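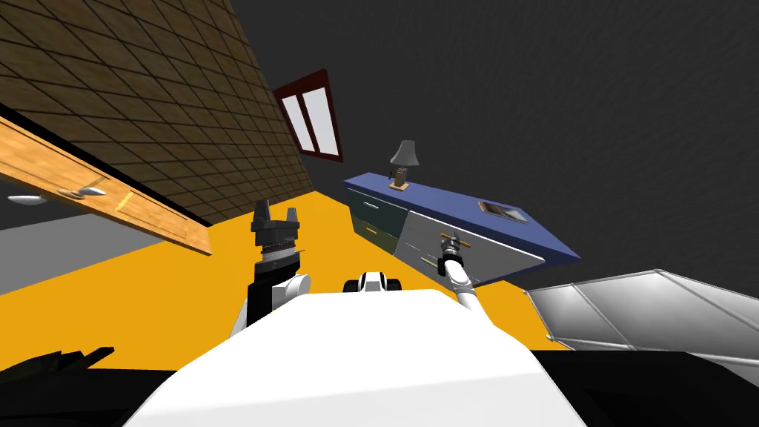 *2 min read*

**Thursday, test kitchen notebook – hazelnut sponge, third try**

The second sponge sank in the middle again, so today I changed only the sugar and the tin. Flour from Hadine as before, 300 g. Ground hazelnuts from the Ghanem bag, the one opened in June. They smell still fresh but I would not keep them one more month.

Butter and sugar creamed longer than last time, until the colour went pale. Eggs one by one. The batter split a little at the last egg and I put in a spoon of flour, then it came together. I used the 26 cm tin, greased, paper only on the bottom.

Oven: the dial of the Irnix is not to be trusted on the left side. I turned the tin once, at half time. Please everybody write down if you turn or not, otherwise we can not compare. 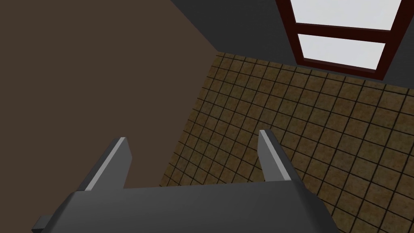
The crumb is much better than the second try. It is even from the edge to the centre, and the top has only one small crack. Cooled on the rack beside the window, then cut in two layers with the long knife. For lifting the top layer I want something shaped like the gripper, two parallel fingers well apart with a wide flat plate behind – our cake lifter is too narrow and the layer bends over it. For now I used the base of a loose-bottom tin, and it was fine.

Filling: 400 g dark chocolate, cream, a little salt. Too stiff after the fridge. Next time more cream, or take it out earlier. The flavour is good, but the hazelnut gets lost behind the chocolate. Maybe toast the nuts first.

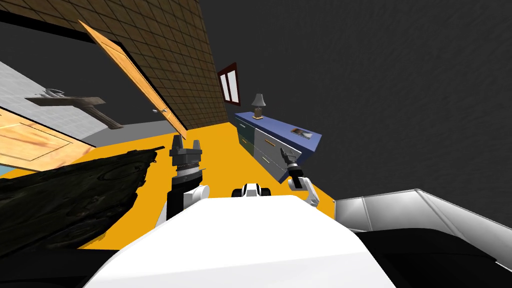 *Both arms forward, left gripper open.*

To do before the Flesmont order:

- toast nuts, let them cool fully before grinding
- try half milk chocolate in the filling
- weigh the baked layers, I forgot again
- ask price for the 3000 cake boards, the small ones

Left half of the cake is in the staff fridge, second shelf. Write your opinion on the paper next to it.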